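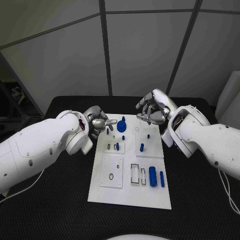 Both hands over the assembly board at the Corkinstead open day.

Last updated: August 12, 2019
Home | Lists | Archive | Threads | Search | Help
4 min read

Subject: Re: Corkinstead open day, was it worth the drive?

Earlier in this thread it was written:

> Did anyone from the list get to the open day at Corkinstead? I was
> thinking about the next one in December but it is a long way for me
> and the program was thin on detail. Mainly I want to know if the
> two-arm demo is something you can stand near and watch, or if it is
> a video and a talk. We do small assembly at our shop in Joltport and
> I am trying to work out if hands with fingers are any use for it, or
> if we should stay with plain grippers. Also, is there parking?

I went, so I'll answer what I can.

Yes, there is parking. It's behind the building, and the entrance is on the side street, not the one on the map they sent out. I drove past it twice.

The two-arm demo is live. They take people in groups of 14 and you stand at the side of the table. I was in the second group of the morning. The sign-in sheet by the door was already on its third page when I got there, so go early if you can.

The setup is two white arms with silver hands on a black table, and a white board between them. The board has plates and pockets on it, and the parts that go with it are blue: pegs of a few sizes and a gear. The staff call it the Cotska board. I asked if that was a product and was told no, it's their own name for it and they make the boards in house. The black table top has a texture to it so the board doesn't slide. They said an earlier version on a smooth top was a nuisance.

The talk before the demo ran 16 minutes and was mostly about how they set up the task. I took some notes. They keep a log of every insertion they try, and the log for this board stood at 2,374 that morning. They did not give a success rate. Somebody in my group asked for one and the answer was that it depends on the part and on which hand has it. I would have liked a number.

Then we watched it work. It is slow. If you are used to a pick-and-place machine you will find it very slow. The arm comes down, the fingers close on a peg, and then there is a lot of small movement before anything goes near a hole. The speaker said the speed is held down on purpose for visitors, and that they run it faster with the room closed. I can't tell you how much faster.
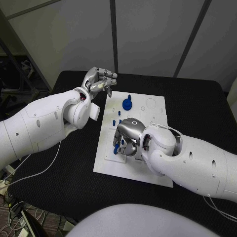
Right hand holding a blue peg upright at the raised square plate. The left hand is up over the far corner.

On your question about fingers or plain grippers, I can only say what I took from it. For round pegs going into round holes I don't see what a hand gives you that a good two-jaw gripper doesn't. The speaker more or less agreed. Their case for hands is that you don't have to change tooling when the part changes. If your shop runs the same few parts all year that won't matter to you. If you get a new job every couple of weeks it might.

The wrist housings were open, and you could see red wiring inside. I asked if that was how they normally run. I was told yes for now, as they get into the wrists often enough that closing them up is a waste of time. I wouldn't want that on a floor with chips and coolant.

There was also a table for Grasso, who do fixtures and small trays. I picked up their price list. The smallest tray kit is $567, which is more than I'd pay for what it is, but the samples looked well made. I can scan the list if anyone wants it.

Things I didn't get to: the afternoon session on teaching the arms by hand, and the tour of the back shop. Someone at lunch said the tour was mostly machine tools and a paint booth.

Would I go again? If I lived within an hour or so, yes. From Joltport I'd write to them first and ask what will be running in December. They told us the board may be swapped for a cable task by then, and that might be less use to you.

Lunch was sandwiches, no charge. Bring a jacket, the demo room is kept cold.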